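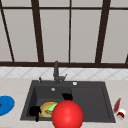
Computer rendering of a window with dark brown mullions above a white tiled backsplash.

Sports > Ice hockey > Clubs > Haslam

Print this article | E-mail this article

Haslam Hockey Club is an amateur ice hockey club from the town of Haslam. It plays in the Trullden League, a regional competition with 8 teams, and its home games are held in the Wastik Rink. The club colors are green and white.

History

The club was started by workers of a paper mill who had played on a frozen pond outside the town. In the first years there was no proper rink, and a home game could be moved two or three times in one winter when the ice was too soft. The team joined the Trullden League only after the Wastik Rink was opened. Before this, it played friendly games and a small cup in the weeks after New Year.

The first coach in the league was Todor Popescu, a former defenseman. He preferred a slow and careful game, and the team of his period is remembered for low scores. Under his successor, Notburga Lüthi, the style changed. She used four full lines, also in close games, and gave more ice time to players from the junior team. Haslam reached the league final for the first time in her second season and lost it in overtime against Sulteo.

Rivalry with Sulteo

The games against Sulteo are the best attended of the season. The two towns lie on the same river, and many players have worn both shirts. The most discussed transfer was that of the forward Delali Osei, who left Haslam for Sulteo after 14 goals in one season. At his first return he was applauded by one part of the hall and whistled at by the other. The attendance on that evening, 1039, is still the record of the rink.

Rink

The Wastik Rink has 470 seats, and the rest of the places are for standing. The ice is usually ready in September - the junior teams begin first, and the senior team follows one week later. Public skating is held on Sunday afternoons when there is no home game.

Junior section

The junior section is led by Garba Okonkwo, formerly goaltender of the senior team. It has teams for three age groups and a mixed beginners' group.

Last changed: 26 Jul 2022

Comments

Olanrewaju D.: Popescu also coached the juniors for one winter, before Okonkwo. Maybe this can be added.

greenline: I was standing behind the goal when Osei came back. More applause than whistles where I was!

M. from Sulteo: The final was decided in the second overtime, please correct.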